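Marow Table Chores Walk-Round
Checklist with comments, second filling-in
May 1, 2025
Site: the long room at Oltow, brick wall end and far end
Sheet revision: 6
Result key: OK / Fix / Watch / N/A

Before you start

If you've picked this sheet up for the first time, welcome, and please put the kettle on, as it takes longer than it looks. It does two jobs at once. The first is the ordinary safety walk-round that any shared room ought to have. The second is a running opinion on whether a machine could be left to get on with each chore by itself yet, which is the question everyone at Marow gets asked at family dinners and which I thought deserved better than a shrug. I have kept the comments in full sentences. People told me last time that the one-word remarks were no use to them, and they were quite right.

Part A. Floor and walkways

A1. Main walkway clear from the door to the far tables
Result: OK
Comment: Lovely and clear, and a real improvement on the last sheet. Two people can pass each other with backpacks on without anyone having to turn sideways.

A2. Power strips and leads out of foot traffic
Result: Fix
Comment: We still have cables across the boards near the tables and chairs. I know they get moved several times a day and I know the covers are a nuisance to lift, but a lead on a pale wood floor is harder to spot than you'd think, particularly if you are looking at your hands. Covers down, please, even for a short session.

A3. Chairs pushed in when not in use
Result: Watch
Comment: Mostly good. The office chairs like to drift. If you aren't sitting in it, tuck it in.

A4. Personal belongings off chair seats
Result: Fix
Comment: Use the hooks or the rack. I'm not cross about it, I just don't want anybody sitting on something.

Part B. People wearing or holding equipment

B1. Trailing cable checked for length and snags before standing up
Result: Watch
Comment: Anyone who is wired to something should have a bit of slack and know where it goes. Have a look behind you before you step back. It sounds like something you'd tell a child crossing the road, and I say it to myself every time all the same.

B2. Head-mounted cameras snug, hair tied or tucked away from the bracket
Result: Watch
Comment: Loose strands find their way into everything. There are spare elastics in the top drawer, help yourself.

B3. Hands and wrists comfortable after one full set
Result: OK
Comment: The grippers are fine for the first while and then you feel them in the thumb. Swap over before it aches. We logged 194 sets in the last round and the grumbles all came from people who had skipped a swap.

B4. Finger pads clean, grid surface not worn smooth
Result: OK
Comment: Wipe with a barely damp cloth. A greasy pad will drop a thing that a clean pad would have held, and then you'll blame the method when you should have blamed the biscuits.

Part C. Table work

C1. Table clear of everything except the item being handled
Result: OK, with the plant allowed
Comment: I have been asked more than once about the potted plant. It stays. It sits well back by the brick wall, and a real kitchen table has something on it too. Do water it.

C2. Item suitable for two grippers (no glass, no blades, nothing hot)
Result: OK
Comment: Folding and tidying chores only at this table. The sheet for kitchen items is a separate one.

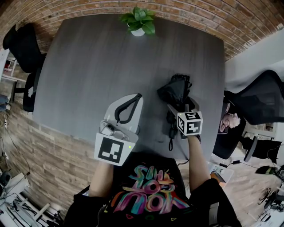
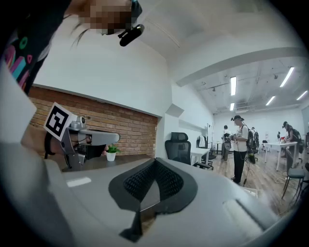
C3. Straps, loops and loose folds
Result: Watch
Comment: I've put this line in because soft things with strings attached are where the whole question of household chores gets interesting. A wrist strap can catch on a gripper finger, and you may not feel it go, so lift slowly and look before you pull. A person gathering up slippery cloth makes dozens of tiny corrections with the fingertips and couldn't describe a single one of them afterwards. The machine has to get every one of those from somewhere.

C4. Both grippers parked pads-down or in their cradles between sets
Result: OK
Comment: Much better than in the spring. Thank you.

C5. Marker faces clean and not curling at the corners
Result: OK
Comment: If a corner lifts, replace the whole thing and leave the glue alone. The Grernetti kit has spares in the lid.

Part D. Can the machine do it by itself yet?

These are my own ratings and you are very welcome to argue with them in the margin, in pencil. They are for a machine working unattended on our own tables, with the usual clutter and the usual light.

D1. Wiping a bare table
Rating: Yes, with someone in the building
Comment: It does a tidy job, if a slow one. It goes round a mug now, which it didn't always.

D2. Putting hard items back in a box
Rating: Nearly
Comment: Of 997 tries on the Atanasov bench, 140 needed a person to step in. I find that encouraging, though I wouldn't hand over the good china. Most of those were awkward items lying up against the side of the box.

D3. Folding a tea towel
Rating: Sometimes
Comment: A flat towel, yes. A towel in a heap, you may as well go and have lunch. The first job is finding a corner, and that's the bit that eats up the time.

D4. Folding and strapping a compact umbrella
Rating: No
Comment: To be fair to the machine, a good many people can't do this either, and I include myself. The fabric bunches, the panels want to go the wrong way round, and then there's the strap to fasten. I'd love to be proved wrong by the next revision.

D5. Sweeping up swarf around the small drill
Rating: No, and please don't try it yet
Comment: The sweeping would be simple enough. Knowing whether someone's hand is near the chuck is another matter, and until that's sorted to my satisfaction the shop floor gets a person with a broom.

D6. Coiling a lead and hanging it up
Rating: No
Comment: A pity, given A2.

Part E. Actions

Cable covers back down by the tables before the next session.
Chair seats cleared and the hooks labelled.
Elastics topped up.
Pencil comments on Part D to be copied onto the next sheet before this one is filed, please, as the last lot went into the recycling and some of them were very good.

Next walk-round: end of May, same route, starting from the brick wall end.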